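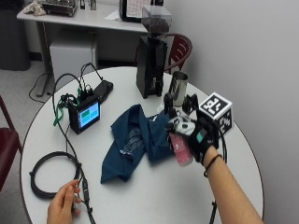
The round white table, with a metal cup on it

Kunard Allotment and Garden Society
Minutes of the meeting held on Sunday, September 20, 2020

In the chair: Lenuța Costache
Minutes taken by: Apinya Tanasarn

Lenuța welcomed everyone and said how very good it was to see so many faces after such a long gap, and thanked those who had brought their own chairs and flasks. Apologies had come in from the Nistor family, who were away picking plums.

1. Last minutes
The minutes of the previous meeting were read and agreed, with one small correction — the broken tap is by plot 6, and we are sorry for the muddle.

2. Money
The balance stands at £767. Lenuța reminded us kindly that rents fall due at the end of the month, and that anyone finding things hard should have a quiet word with her.

3. Water
There was a long and good-humoured talk about the water butts, which ran very low in May. Three more will be bought from Skundell at a total cost of £137, delivery included. Apinya will place the order.

4. Autumn produce swap
It was agreed to go ahead, outdoors and well spaced out. Beans, squashes and jam are all welcome, and the marrows too, if they must come. Labels on jars, please, with the date of making.

5. The Sitis Lane hedge
The hedge has grown right over the path again and prams are having to go round by the road. Cutting will start once the last of the blackberries are in.

6. Any other business
A green trowel was found near the compost bays and is hanging on the shed door. Seed orders to Apinya before the next meeting, the date of which will go up on the gate.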